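The sales video for the Gollex cell runs 400 seconds, and in all that time you never see a screwdriver. I spent most of a Saturday at the Grasstead workshop, and I saw one in somebody's hand before the coffee was ready.

The hand belonged to Lauri Ojala, who looks after the cell for Lehtinen, the small firm that leases it out. The job it's being set up for is modest. Two arms, a wire rack, some plates. Pliletetti, which builds the cell, says a trained person can have it ready in a morning. Ojala has been at this for years and he laughed when I read him that line.

His morning goes mostly on cables. Each arm has a purple one tied along its white links, and the slack has to be right. Leave too little and the wrist pulls against it at full reach. Leave too much and the loop hangs over the table, waiting for a finger to catch it.
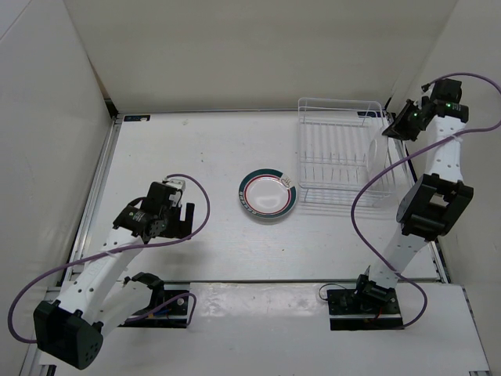 He cuts a tie, feeds a little more cable toward the gripper, cinches it again and sends the arm through its range at low speed. Then he does it over. The manual gives this half a page.

After the cables comes zeroing, joint by joint, and then the bolts at the two base plates. Ojala checks those by hand every 100 cycles, though the service schedule says 1000. I asked what he'd found to justify ten times the work. "A quarter turn, sometimes," he said. "Sometimes nothing." A quarter turn at the base is a bigger miss out at the fingers, and a plate rim doesn't leave much room for one.

I'm willing to believe all this is worth it somewhere. But the lease costs 592 dollars a month, and Ojala's hours are billed on top. A person can fill a dish rack without being zeroed first.

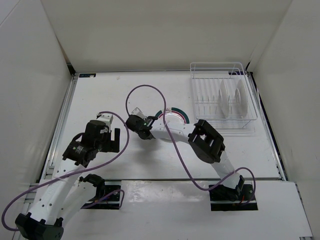
Lehtinen's answer is that setup time falls as the crew learns the machine. Maybe. I asked to see the logs from July onward and was told they'd be sent – they haven't been. What Ojala keeps is a paper notebook, mostly in pencil, with a page for each servo he has swapped and the position of every cable tie on both arms. He wouldn't let me copy it, but he did let me read it, and I learned more from it than I had from the manual.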